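Sunday at the Steslow Relief Depot

The open day at Steslow began at ten, which in depot time means the gate was unlocked at ten and the person with the visitor badges turned up at twenty past. We stood in the parking lot and admired the trucks. There were 3 of them, all white, all very clean, and a small boy had already asked whether any of them had a siren. They don't. He took it badly.

Steslow is where Plonunex, the relief charity, keeps the things it hopes not to need. I have been giving them a small monthly sum for years, mostly out of guilt after a flood I watched on television, and I wanted to see what my guilt looked like on a shelf. It looks like tarps. A great many tarps, folded into bricks and strapped to pallets up to the ceiling.

Our guide was Hartmut Thiele, who runs the warehouse and has the manner of a man asked to show strangers around his sock drawer. He took us down the long aisle at a good clip. Blankets on the left, kitchen sets on the right, water cans at the end. Each family kit has to fit on one person's shoulder, he told us, and he invited a volunteer from the group to try. I put my hand up before thinking about my back. The kit and I made it as far as the water cans.

The depot holds 4000 kits when full. On the day we came it held 3336, the rest having gone out in April after the river came over its banks at Padilla. Thiele knew the number without looking at anything. He also knew which pallet had been put back in the wrong row afterward, and by whom, and I got the feeling this person had heard about it more than once.

Padilla got most of his attention, and it was the best part of the tour. The blankets arrived first and were not much wanted, it being a warm week. What people in the school gym asked for was phone chargers, diapers and somewhere decent to wash. The charity had sent no chargers at all. They are now on the packing list, on a laminated sheet with the word CHARGERS underlined in red pen, and a woman in our group took a picture of it.

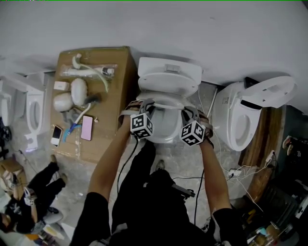 After that came coffee, and the talk. The talk was in the back office and was meant to last fifteen minutes. It covered how the money is spent, with slides, and the projector gave every pie chart a greenish look, as if the budget had eaten something. Freight takes the biggest slice. I hadn't known that a donated coat can cost more to sort, clean and ship than a new one costs to buy near the disaster, and I thought with some shame of the ski jacket I mailed off once with a lift pass still on the zipper. They would much prefer cash. They said this four times in slightly different words, and by the third I'd have handed over my wallet to get to the cookies.

Someone asked about the Trulenden depot, which closed last winter and whose stock was moved here. There was a pause. Thiele said that it had been a good building with a bad roof, and that a blanket store with a bad roof is a sponge. Next question.

The last stop was a packing race out in the loading bay, two teams, one table each, first to fill a hygiene box correctly. Soap, towels, toothbrushes, comb, detergent, and so on down the list. My team finished well ahead and had left out the soap. The other team, which included the siren boy, won on accuracy and was given stickers. He was wearing his on his forehead when I last saw him, so the day may have been saved for him after all.

They had set out a jar by the exit and it had made $400 by the time I left, according to the woman guarding it. There's another open day in the fall. Parking is free, the coffee is weak, and if you want to see the trucks up close you should go early, before the badges arrive.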